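Gretell Building Notes
2021-01-12
Condensation on inside glass: what to check first

Most of the enquiries reaching the Windley office this winter concern water on the inside of window panes. Members tend to assume the glazing has failed. In the majority of cases the seals are sound and the fault lies with the air in the room.

Condensation forms when moist air meets a surface below its dew point. Single glazing reaches that temperature early on a cold night, and the lowest part of the pane reaches it first. Water that collects there runs into the joint between glass and bar. Paint fails along that line before it fails anywhere else.
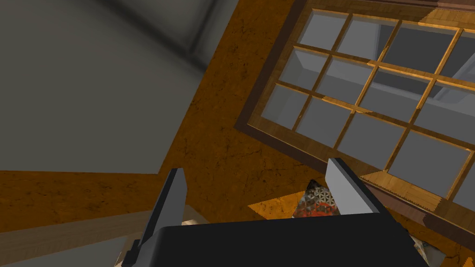 A basic hygrometer is enough for a first check. Place it on an inside wall, away from radiators, and take readings morning and evening. Orathai Limsakul logged her house in Lukevberg in this way and took 304 readings over one heating season. The high values fell overnight in 2 rooms, both of which had their doors kept shut and their trickle vents painted over. Clearing the vents brought the morning figures down within 3 days. No glazing work was carried out.

Water between the panes of a sealed unit is a different matter. It cannot be wiped off from either side, and the unit will need replacing. The frame can normally stay.

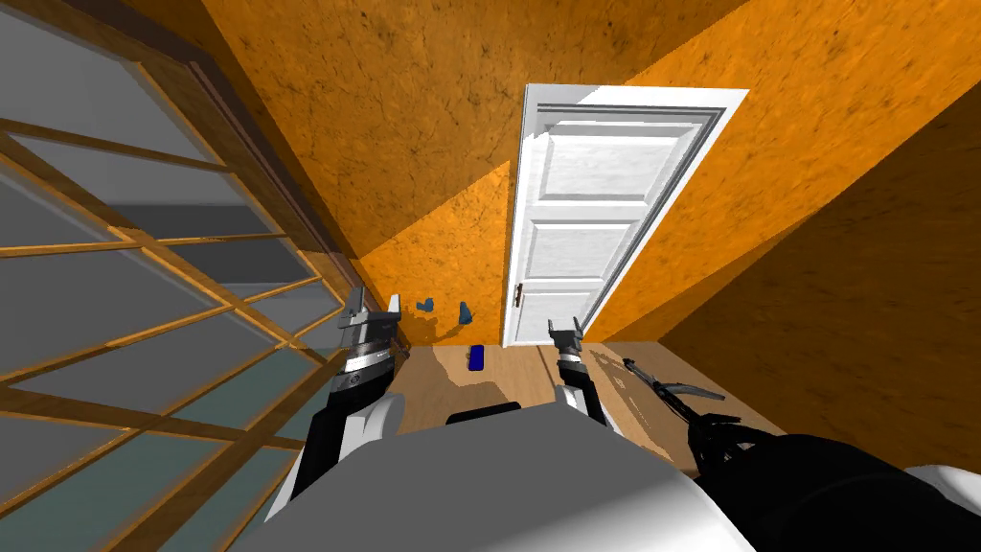 Ventilation should be dealt with before any money is spent on secondary glazing. Extra glass fitted to a damp room moves the condensation to the next coldest surface, usually an outside corner or the wall behind a wardrobe. Cost also rises with the number of bars. A large window divided by brown wooden bars into a grid of panes has a long run of joints to inspect, and each should be probed for soft timber before a second layer hides it. An open door, like the white panelled one further along, lets damp air pass to the rest of the house — useful only if there is an extract fan at the other end.

Blažena Vrabec has revised the Vondráček survey sheet to include vents and fans. Ask for sheet 1205. Completed copies should reach Windley by the end of March.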